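Equipment Planning for a Kitchen Manipulation Cell
Project report, second semester
Group members: Faustine Ferrand, Ezequiel Olmedo, Emanuel Vasiliu
Supervisor: Marijke Verbeke

3. Procurement approach

The department asked for a purchase plan covering one robot arm, one gripper, a work surface and the utensils needed for the cutting and serving tasks defined in Section 2. The plan had to be ready in June so that orders could go out before the summer closure at Kestport.

The group decided to run all tasks in simulation first and to write the equipment list from the results. The arm is the largest item in the budget and cannot be returned once it is bolted down. A wrong choice of reach or mounting position would cost more than the simulation time.

3.1 Simulation setup

The arm stands at the edge of the counter and works across it. The utensils are taken from a shared object library, with masses entered by hand from kitchen scale readings. Each task was run 100 times per base position, and five base positions were tested. A run was stopped if any link of the arm touched an object other than the one being handled.

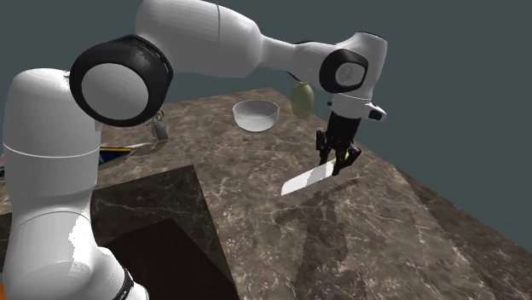
4 min read

The knife task set the clearance requirement. With the blade held at an angle just above the marble, the forearm passes over the bowl, and the bottle stands close to the wrist. Most of the stopped runs were contacts between the hand and the bottle. Moving the base along the counter edge reduced these contacts but put the far corner out of reach.

A two-fingered gripper was kept for the purchase list. A three-fingered model was considered and dropped on price – the quote came to more than the work surface and utensils together.

3.2 Quotes

Quotes were requested from two suppliers. Altel offered the arm with controller and a one-year service contract. Bakker offered the same reach class without service, at a lower price, with a longer delivery time. Maarten Segers from the lab workshop reviewed both mounting drawings and found that the Bakker base plate would need an adapter. The adapter was priced at $229 including machining.

The Altel quote was selected. The delivery time fits the lab schedule, and the service contract covers the period in which first-year students will use the cell.

3.3 Work surface and consumables

The simulated counter is brown marble. A real stone slab was ruled out on weight, as the lab floor plan limits the load per table. The list contains a laminate top on a steel frame instead. Friction values will have to be measured again on the new surface before any simulated grasp settings are reused.

A sum of $1,000 is reserved for utensils, spare finger pads and cutting boards. Trultus pads were chosen for the fingers because the workshop already stocks the mounting screws. Knives for the first physical tests will be blunt training knives.

3.4 Open points

The safety enclosure is not in the current budget. Marijke Verbeke has asked for a separate quote, with and without a light curtain. The position of the emergency stop depends on the final base location and is left open in the drawing.

Cable routing behind the counter was not modeled. Ezequiel Olmedo will measure the wall outlet positions and add them to the layout in Appendix B.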